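Testing gripper fingers on soft food — quick how-to

Swapping fingers on the Gridari? Run the burger test first. Takes 9 minutes.

1. Set out buns, lettuce, cheese, tomato, patties. Clear trays. Paper under the build.
2. Black fingers first, then the Vellside pair. Same force limit both times, 409 in the controller.
3. Cheese is the hard one. Go slow, pinch teh edge only.
4. Log every drop. Wrist cam and fixed cam both — you'll want to compare. 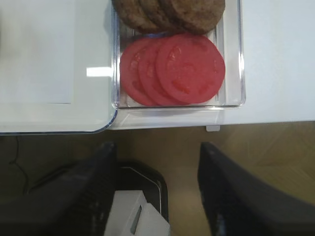
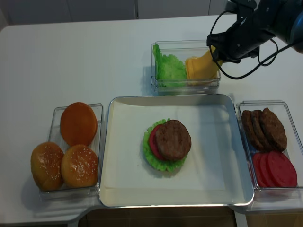

Black fingers in all of these.

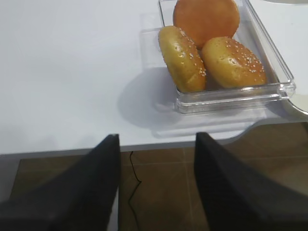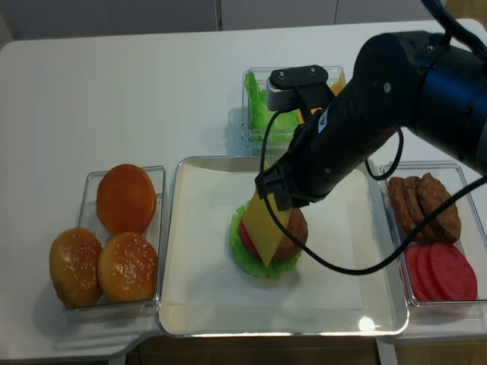 Can I run this with just the fixed camera?

You can, but thin slices are hard to judge from the side. Keep the wrist cam on if you have one.

Scores go in the sheet, Leidy Llanos has the link. Dont round them.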